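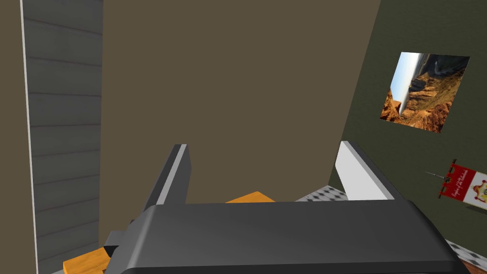

Music royalties and self-publishing: your questions

Answers by Meenakshi Ahuja, who looks after songwriter enquiries at Gultum. Last checked Wed 31 January.

Do I need a publisher at all?

Probably less than the publisher would like you to think. A publisher registers your songs, chases money and may pitch your work for adverts and television. Registering is form-filling. Chasing is dull but you can do it. Pitching is where a good one earns a cut, so ask which songs they have placed lately and for whom. If the reply is all "relationships" and no titles, carry on looking.

What is an advance?

A loan against your own future earnings, usually one you don't have to pay back out of pocket. Take £2,000 and you will see no royalties until the songs have earned back £2,000 from your share alone. Read that last part of the contract twice. Some deals knock off demo costs and "administration" first, and the word administration can stretch a very long way.

Someone has offered to get my song on a big playlist for a fee. Is it worth it?

We doubt it. Nobody selling this can tell you who the listeners are, and if the plays are fake your distributor may pull the track and keep the money. The firms we hear about have lovely websites and no phone number.

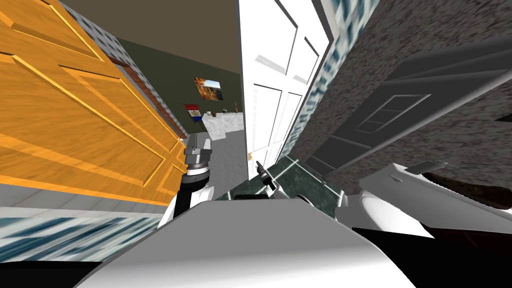

Selling plays is also quite different from paying a plugger, who sends your record to radio people and might get you nowhere, but at least gets you nowhere fairly.

My co-writer and I never agreed a split. What now?

Agree one today, in writing. An email will do to start with. Hildegard Ackermann, who runs our Drerham advice sessions, sees this every April when statements come in and old friends find they remember the same afternoon very differently.

Should I sign for the life of copyright?

We wouldn't. Ask for a fixed term, and ask when the songs come back to you after it ends. "Everyone signs this one" isn't an answer.

Can you recommend a lawyer?

No. We don't take referral fees and would like to keep it that way. Pick one who works in music and who isn't also acting for the company offering you the deal.

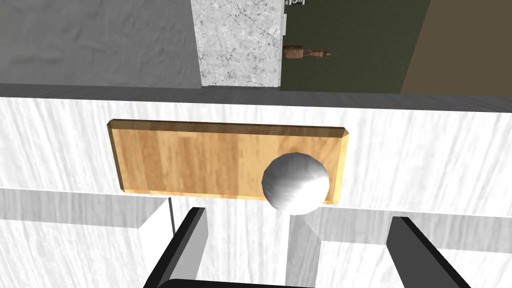
White knob on a wooden plate, on a streaky grey-and-white cabinet front.

Do you read contracts for free?

Short ones, at the Drerham and Burkham sessions. Bring two copies, and don't sign anything in the car park beforehand.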